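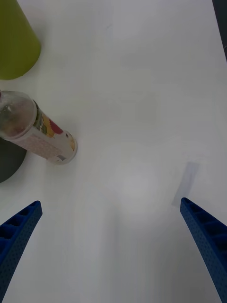
Jitley Table Project: progress report to the Mernau Fund
Period covered: October to January
Prepared by Wing-yan Kwan, project lead

1. Where we are

The grant pays for a shared sorting and labeling room at the Pokosar building, where small food makers can check, label and pack their goods before sale. The room opened in the second month of this period. It is in use four mornings a week, from 8 a.m. to noon, and we have 14 makers signed up against a first-year target of 36.

Most of them sell jarred goods: pickles, chutneys, spice pastes and a few jams. Two sell dried mixes in pouches and use the room mainly for the scale and the label printer.

2. Room and furniture

The main work surface is a plain white tabletop. We picked white so that spills and stray labels show up quickly. It smudges and needs wiping down between users, so we have added five minutes to the end of each booking for this. The spray and cloths are kept on the shelf under the window.

Shelving is up on two walls. The third wall was meant to have shelves as well, but the plaster would not hold the brackets. We have put a free-standing rack there for now. The cost was slightly under the original quote and the difference is still in the furniture line.

The sink tap was replaced in November. The landlord paid for it.

3. Jars and labels

Since opening we have processed 357 jars through the full check, meaning lid, fill level, label position and price sticker. The plan for the period was higher. The shortfall comes almost entirely from the first five weeks, when the label printer was out for repair and makers had to bring labels printed elsewhere.

Paper wrap labels have caused more work than we planned for. A wrap label with artwork all the way round leaves little space for the price and batch sticker, and makers were placing it wherever it fit, sometimes over the ingredients. We now ask for the small sticker to go near the bottom rim, clear of the fine print. Farouk, the wholesaler that takes most of the mixed cases, has agreed to this position and no longer sends cases back for it.

Jars are laid on their side for labeling and stood up again for the final check. Round jars roll, and we lost three this way before we bought rubber strips to set beside them. No breakages have been logged after that.

4. Training

Five short sessions were held, each with up to six people. They covered lid checks, reading a batch code, and how to fill in the log sheet. The log sheet has been cut from two pages to one at the request of the makers. Attendance was good except for the December session, which had two people and was repeated in January.

5. Money

Spending is within budget overall. Printer repair was not budgeted and was paid from the small equipment line, which now has little left in it. We would like to move part of the unspent furniture money across to cover ink and label rolls through spring. A separate request is attached with the figures.

6. Next period

We expect to reach some 1,000 checked jars by the end of the next period if the printer keeps working. Other tasks:

Sign up at least ten more makers.
Open one afternoon, 1 p.m. to 4 p.m., for people who cook in the morning.
Fix the third wall or decide to keep the rack.
Write a one-page label guide and send it to all makers before they order their next print run.

We need a decision from the Fund on the budget change before the next order of label rolls goes in. Current stock should last until the end of February.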